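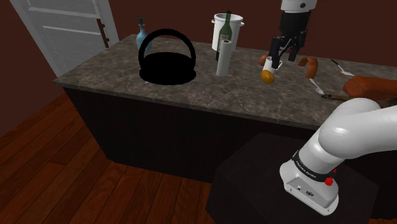

Gripper trials FAQ

I get the same handful of emails about my gripper comparisons, so I've put my answers in one place. If yours isn't covered, write to me and I'll add it (eventually!).

What are you comparing?

Two parallel-finger setups, mostly. One uses the stock fingers and the other uses a longer, softer pair I drew up myself and named Mokitz, after a very patient dog. Same arm, same controller, same kitchen counter full of stuff. I change the fingers and leave everything else alone, or I try to.

Is this all in simulation?

The trials on this page are, yes. I do have some time on a real arm at a shared shop in Rurnodby, but I only take a setup there once it has behaved itself on screen. A bad grasp in the simulator costs me a reset. A bad grasp in the shop costs me a cup and a walk to the broom closet.

Which arm is it?

A Franka Emika arm on a pedestal in front of the island. I picked it because the shop has one and I didn't want to learn two sets of joint limits. You could run the same tests with something else, but please don't compare your numbers straight against mine – reach makes a big difference at the back of the counter.

Why so much clutter?

Because my own kitchen looks like that! I started out with one object on a bare counter and both grippers looked brilliant. Then I put a wine bottle right behind a roll of paper towels and the wide fingers started knocking things over on the way in. Clutter tells me far more about finger width than any tidy scene did.

Which objects give you the most trouble?

The spoon, by a mile. It's so low that the fingertips have to come down almost to the marble, and if my height is a hair off they either press into the counter or close on nothing. The cup is fine standing up and miserable on its side, especially with a potato leaning on it. Potatoes by themselves are easy. The bread is simply big, so I go for it across the narrow way or I skip it.

How many tries do you run?

1000 per set of fingers, with the layout reshuffled between tries. My first round was only 172 and I got very excited about a difference that vanished when I ran more. Lesson learned.

What counts as a successful grasp?

The object comes up off the counter, stays up while I count off 2 seconds of simulator time, and nothing else goes over the edge. Bumping a neighbor is allowed. I used to be stricter about that and the results were so gloomy I couldn't tell the two grippers apart.

Do you use a wrist camera or a fixed one?

I've tried both. The wrist view is lovely for the last few inches and pretty useless for planning, so at the moment I plan from a fixed view and only switch over for the approach. Valdis Urbonaitė wrote to suggest blending the two the whole way down, and I have that half working. It jitters.

Can I have your scene files?

Sure. Ask for the one called Pelletier, which is the kitchen. Clalier is an older scene with broken collision shapes on the basket handle, so leave that one be unless you enjoy fixing meshes.

So which fingers should I get?

For mixed kitchen things I'd start with the stock ones. Mine do better on round objects and worse on anything flat, and I still have 19 finger shapes in a folder waiting for their turn. Ask me again in October.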